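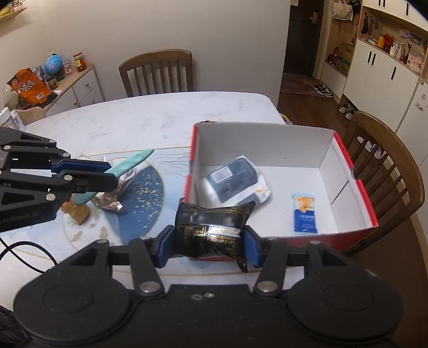
Home Threads Notes Datasets Search

Cinley Notes
July 13, 2020

1/ The home packing set is closed. 2,051 episodes recorded with the hand-held grippers, 37 rejected, 2,014 kept. The target was 2,000. Notes on how the recording went, mostly so that the September round starts from the same page.

2/ Task definition: snacks on a table, open cardboard box, two grippers. Pick up an item, put it in the box, leave it lying stably. An episode starts with the box empty or part filled and ends when both grippers have been still for a moment.

3/ We began with an empty box every time. That gave a lot of examples of the first item going in and few of the last. The first item is easy. The fourth has to go between things that shift when pushed. From the second week, part-filled starts were mandatory.

4/ All of it was recorded in ordinary homes on the tables people eat at. The lab bench at Heywood was used for calibration only. A policy trained on bench data had learnt that anything plain grey was table, and it reached for the pattern on a printed mat the first time it met one.

5/ So mats and cloths stay where they are. Same for chairs, jars on the cabinet, shoes by the door. The instruction to the recordist is one line: clear enough room to work, leave the rest.

6/ Bags and packets are the hard category. A pillow packet has no fixed shape. Grip it in the middle and the air goes to the ends, so the corners stand up and the bottom swings. Grip it by the crimp and it hangs well but you can't aim it.

7/ Our written advice on this was wrong for a while. It said to always take the crimp. Recordists followed it even when the packet was lying flat with the crimp pressed to the table, and we got long scraping approaches that are no use to anyone. The sheet now says to take whichever grip you'd use if you were in no hurry.

8/ Glossy black film is worst for the vision side. The highlights move as the packet turns, and the model reads a moving highlight as a moving edge. We didn't try to fix the lighting. We asked for more black packets.

9/ Two hands. Each gripper is allowed to hold something while the other works. Early recordings had people parking one hand out of view and doing the lot with the other, which trains a one-armed policy with a spare arm attached. Rule since then: second gripper stays over the table.

10/ The same rule produced a new fault, where the second gripper hovered and did nothing for a whole episode. Those are valid and we kept them, tagged "idle second". They are sampled at a lower rate in training.

11/ Long thin objects are labelled by grip point: near end, middle, far end. A middle grip is stable in the air and awkward at the box wall, as both ends need to clear it. We have too many middle grips. Carried over to the next round.

12/ Rejections, all 37 of them, fell into three groups. Lost tracking on one gripper, a recordist's bare hand entering to tidy the box, and clock drift between the two streams. Dropped items are not a reason for rejection. If it was dropped and picked up again with the gripper, it stays in.

13/ The bare hand is a matter of habit. A packet leans out of the box and people straighten it before they have thought about it. We now end the episode at that point and start another with the leaning packet as found. Some of the more useful starts came that way.

14/ Sync: one beep at the start, one at the end, both heard by both units. Zuvano does the alignment offline and flags anything beyond one frame. Drift got worse on long sessions, so units are restarted between boxes.

15/ Cables. One loop of slack on the table, never across the box. A taut cable pulls at the wrist and you can see the tug in the trajectory. It looks like a deliberate correction and the model copies it.

16/ Labels are thin: item type, grip point, which gripper, placed or dropped. Brand and flavour were removed from the form. They took up most of the annotation time and no experiment used them.

17/ Held-out split is by home, so no table appears on both sides. Splitting by episode gave a better score and told us nothing about a new kitchen.

18/ Open for September: far-end grips, boxes with the flaps still on, and items already touching the box wall. Putalard will take the first set of homes. The recording sheet will be reissued before then with posts 7, 9 and 13 folded in.

Related threads
Calibrating a pair of hand-held grippers
Start states: why half-full boxes matter
Zuvano alignment, change log
Recording sheet, current version

Contact | © 2020 Cinley | Back to top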